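Section 4: Sorting and Loading

The Silska compact washer is sold with an 80-minute Everyday cycle. The box says it handles a full drum. Treat that claim with caution until you have run a few loads of your own.

1. Empty every pocket. The lint filter will not stop a coin, whatever the sales sheet suggests.

2. Sort by color first, then by weight. The "mixed load" setting only lowers the spin speed. It does nothing to keep dye where it belongs.

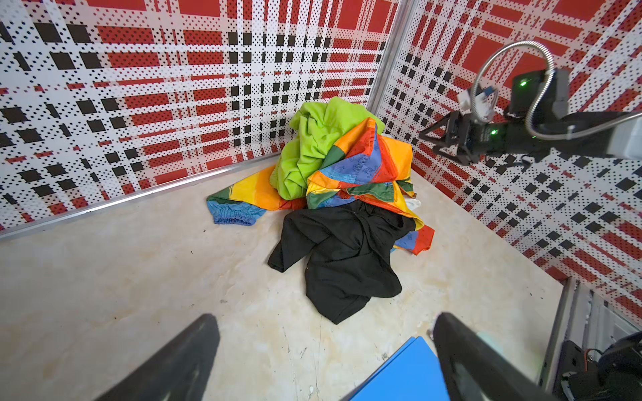
3. Fill the drum to two-thirds and stop. The door will close on more, but a door that closes proves very little.

4. Add detergent to the left drawer. Start with half of what the detergent maker recommends – they are in the business of selling detergent.

NOTE: The weight sensor rounds up. Rainer Hamann ran the same towels twice and got 2 different readings, so use your own scale if it matters to you.
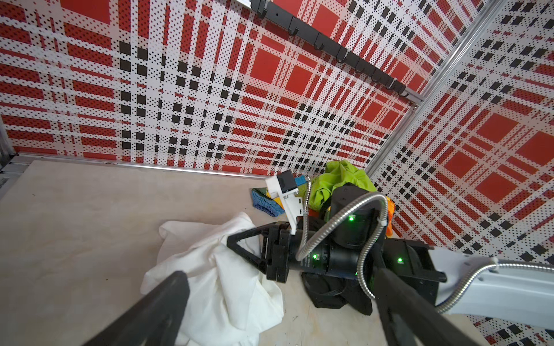 5. Whites need a load of their own. The "color guard" sheets sold by Hilel may catch some loose dye, but we would not bet a good shirt on them. Shake each piece open before it goes in. A white cloth left crumpled like the one under the black gripper can hold dry detergent in its folds, and the extra rinse will not always clear it.

6. Close the door, choose the cycle and press Start.

CAUTION: Do not force the door during a cycle. If error 737 shows, unplug the machine and see Section 9.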